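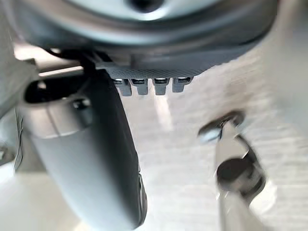
Block printing ink on student paper – offsetting in the stack
Board: Classroom Art > Printmaking

tustwood_art
Grade 6 is running two-color relief prints, 139 sheets total. Water-based ink, soft block, 80 lb drawing paper. Prints feel dry to the touch overnight, but the second color offsets onto the sheet above once they are stacked. Rack space is limited to 15 shelves. Is this ink load or paper?

inkslab
Ink load. If the roller hisses loudly on the slab, there is too much on it. Scrape back and roll out again. Also leave two days between colors.

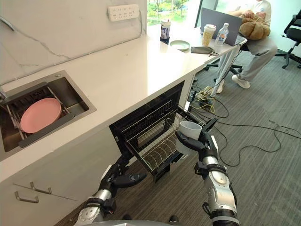

White cup over the open dishwasher, rack pulled out.

platen_k
Disagree on ink load. 80 lb drawing paper is heavily sized and the second layer sits on top of the first. I would change the paper before touching anything else.

inkslab
Sizing affects the first color too, and the OP only reports trouble with the second.
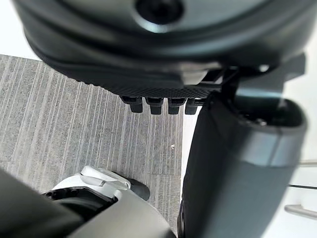 Photo: Anoma Begum

tustwood_art
Tested both last period. Thinner ink on the same paper: slight offset. Thinner ink on Sugden newsprint: none, but the paper cockles and registration drifts.

platen_k
Then interleave with glassine and keep your paper. Do not put weight on the stack.

wumton_rm2
We interleave with baking parchment at our school. Cheaper, and the sheets can be reused.

inkslab
Parchment is fine for flat areas. On heavy solids it leaves a shine – test one first.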